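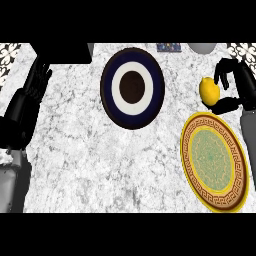
Two plates and a lemon on a marble worktop.

Stoneware glazes: results of the winter chip test

Teresa Doherty has finished the chip test on the stoneware samples submitted before the autumn deadline. In all, 346 pieces were struck at the rim with a weighted pendulum, starting at the lowest setting and rising until the glaze broke. Rolled rims held up better than cut rims in every clay body. Glaze thickness made less difference than expected, except on the dark blues, where a second coat left the edge brittle.

Of the pieces tested, 62 failed at the first setting. Most came from a single kiln load that had been cooled too fast, and Sadao Matsuda has asked for these to be left out of the final table. They will be listed separately – the figures are sound, but they say more about the firing than about the glaze.

Crazing is harder to judge. Kirsten Vachon repeated the hot and cold water cycle on the Ondero body and found fine lines under the white that did not show on the first pass. Members using this body for tableware should lower the top temperature slightly and hold for longer.

The full table will go out in February. Corrections to sample numbers should reach Barrett Strickland by post or email before then.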